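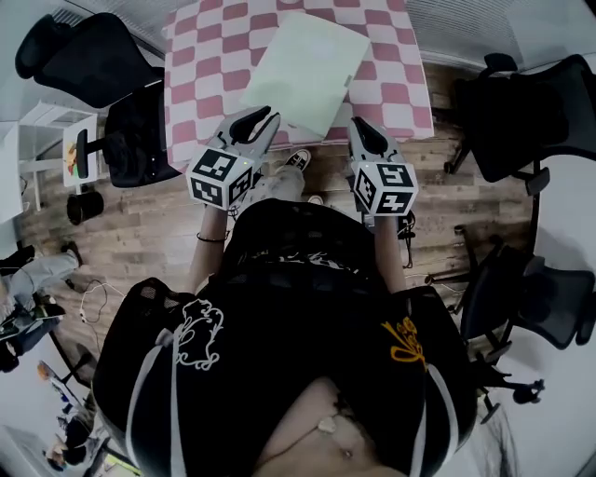
Figure 2. Table with a pink-and-white checked cloth and a pale green, translucent board lying diagonally on it.

4.2 Table coverings and the order of the day

In the interviews from Drendden, the table was seldom described as one object. Most informants made a difference between the table itself, the cloth that "belongs" to it, and the things which are put on the cloth for a limited time. The last group is large. It includes trays, cutting boards, newspapers, ironing blankets and, in two households, a sheet of cardboard kept behind the refrigerator for this use alone. We call these things second coverings. A checked cloth with a board on it (Figure 2) is a simple case of the arrangement.

Zwahlen, in the earlier study of farm kitchens, understood the cloth as a sign that work had ended. The table was bare in the morning, and the cloth was laid before the main meal and taken away after it. Our material supports this picture only for the older informants, and mainly when they speak of the house of their parents. In the flats of the Osotgate estate the cloth stays on the table the whole day, and often the whole week. Work is then done on top of it. The second covering has taken over a part of the task which the bare table had before.

This change has a practical side. The kitchens in Osotgate were planned with a short worktop beside the sink, and many residents told us that it is occupied by the kettle and the dish rack. Dough, vegetables and school homework are therefore moved to the table. One woman, who has lived on the estate since it was opened, explained the rule of her home in this way: "The cloth is for us and the board is for the onions." Her daughter, interviewed separately, did not know of any rule, but she described the same practice in detail.

The pattern of the cloth was a subject on which informants spoke more than we had expected. Checks were preferred for weekdays. The reasons given were that stains are less visible on them and that the squares help to lay the cloth straight. White cloths were connected with guests and with funerals. Plain coloured cloths had no fixed place, and several persons said they had received them as gifts and did not use them. We did not find a clear relation between the colour of the checks and the age of the owner, although Tosudov has suggested one for the neighbouring valley.

It should be noted that the informants did not agree about what counts as a clean table. For some of them, a cloth which has been shaken from the window is clean. For others it must be changed if anything was cut near it, also when a board was used. These differences caused small conflicts in shared households, and they were often told to us with a laugh. Bohdan Derkach, who carried out the second round of interviews in June, recorded them under the heading of hygiene. In the first round Johanna Aebischer had placed similar statements under manners. We have kept both codes, and return to the overlap between them in Section 5.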